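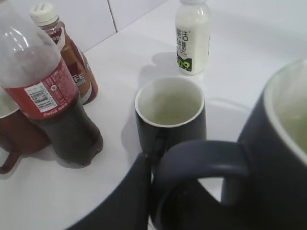 Drinks table and mugs - minutes of the kitchen meeting, 23 November 2023

Present: Pirmin Eberhard, Reynaldo Padilla, two people from the Montecinos team, and me with the notebook. Verkano sent apologies (they had a delivery coming).

1. Last time

Everyone was happy with the June minutes apart from Pirmin, who wanted it written down that he had offered to look at the fridge seal, not to fix it. So, written down! The seal is still bad.

2. What stays out on the white table

We had this one standing up, right next to the table, and it took up most of the meeting. Right now we keep cola, bottled coffee and milk out there together with the mugs. Reynaldo would like the milk back in the fridge as soon as people have poured, and I'm with him on that. One of the Montecinos people said she only ever takes a splash and hates opening the fridge for it, and then we had a fairly long talk about small jugs. Agreed in the end: milk goes back in the fridge, and Reynaldo will bring a jug from home so we can try it for a couple of weeks.

The cola can stay where it is. Pirmin asked if we could finish one big bottle before anybody starts the next, and we all said yes very quickly, me included, and I know I'm one of the guilty ones.

3. Mugs

I love our mugs but we have too many kinds. The dark gray ones with the white insides are the favorites, and there is always a bit of a race for the bigger one.
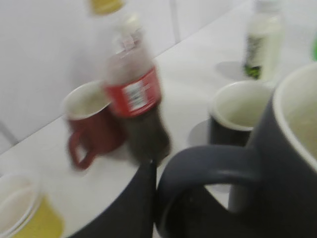 Pirmin thinks we should just buy more of the gray and let the others go. I spoke up for the red one, which I use nearly every day and would miss. Favex has a box of 40 plain mugs for $200, and that felt like a lot of mugs for a kitchen our size - where would we even put them? Reynaldo is going to ask whether they sell them in fives. Until we hear back, please wash your own and put it back with the handle facing out so the next person can grab it.

4. Shopping money

There is around $31 left in the tin. Piken has put its coffee order up again, so I'll switch us to every other week and see if anyone complains. Montecinos will pay for the next lot of milk.

5. Other bits

The tiles behind the table get splashed and should be wiped along with the tabletop. I'm down for this week, Pirmin has the next one. Reynaldo asked about a second trash can and we ran out of time, so it moves to the top of the list for next meeting.

Jobs
Reynaldo - jug, and Favex about the mugs
Pirmin - fridge seal (looking only)
Me - coffee order, tiles, typing this up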